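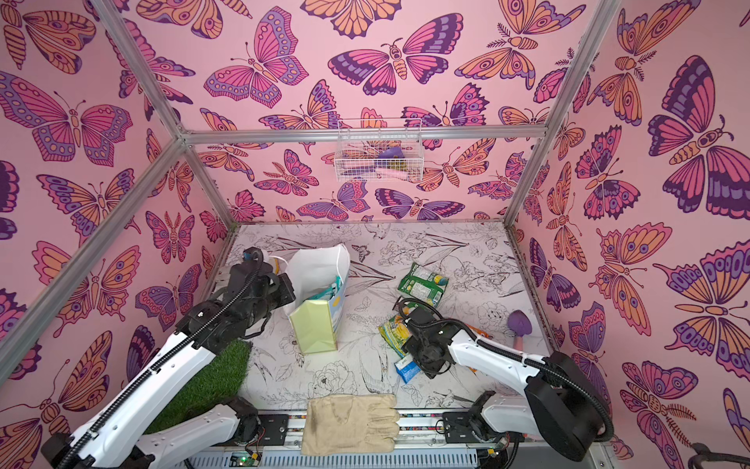 # butterfly-corner

Gromimano is a bag-packing dataset, and butterfly-corner is the loud part of it. Haf Landeg picked the wallpaper, and nobody was in a position to stop her. Magenta and purple moths cover three sides, the floor is line-drawn flowers and birds, and a white paper bag stands in the back-left looking underdressed. There are 504 episodes, 381 of them labeled. The rest are waiting on Bevan, our labeling tool, which crashes in the afternoon.

Home | Data | Labels | Known issues | Contact

## Known issues

The wire basket on the back bar is decor. Its contents (a purple thing, a pale pink thing, other small stuff) carry no label, and 59 episodes went back for relabeling after someone decided they did.

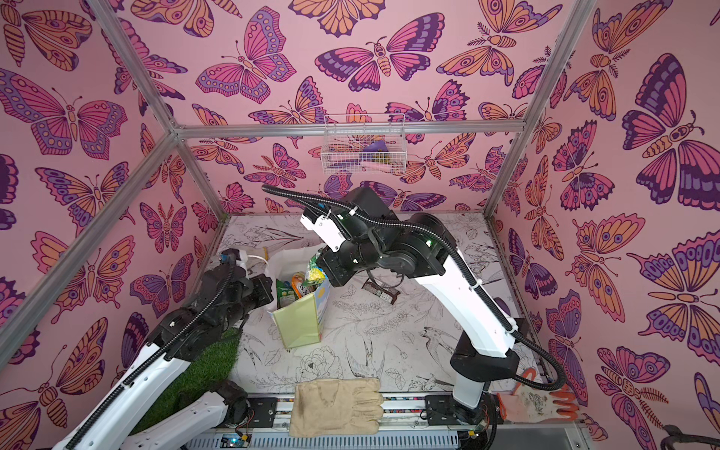
Llinos Price objects that anything hanging over the bag will be read as groceries, and would like the basket given a class of its own. Noted in January. Still noted.

## Labels

- `bag`: the paper one, handles included
- `glove`: white knit, yellow band at the cuff, grubby. Do not wash it; the smudges are in the test split

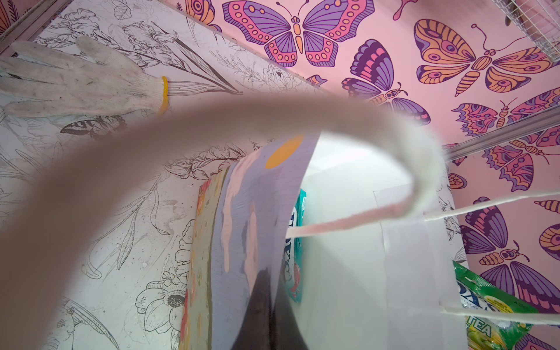 - `board`: anything flat and painted
- `grass`: the fake green patch, never packed
- `misc`: max 20 per episode, please

## Layout

Floor and walls stay put between episodes. Small items move.
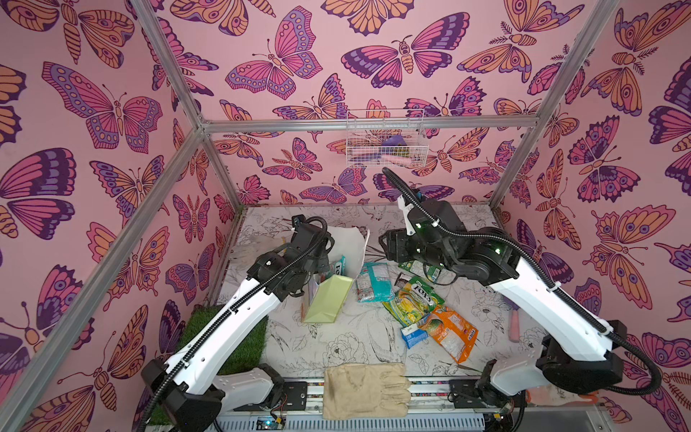 Fig. 4. Small items on the floor, with a teal packet and a clear container.

Questions to Gwawr Lloyd. Complaints about the moths to Haf.

3 comments | 20 shares

© Fendora | Contact | Back to top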